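Open day at the Laing paper mill, 18 October 2023

So I finally made it out to Laing for the mill's open day, and what a good morning! The bus from Durutley drops you at the bottom of the hill and it's a stiff walk up, but they had cider waiting at the gate (hot, very sweet, I had two). We went around in groups of 8 and ours got the beater room first. Loud! The oldest vat still gets used every October for the cotton sheets.

After that you could wander. I spent ages in the sample room going through the box board and the big white sheets,

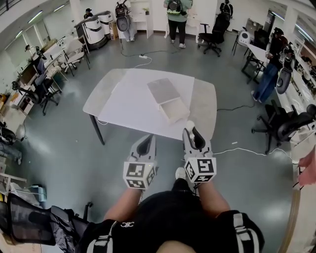
and bought a pack of the heavy cream stuff for 3 dollars. The bus back was late, so bring a coat.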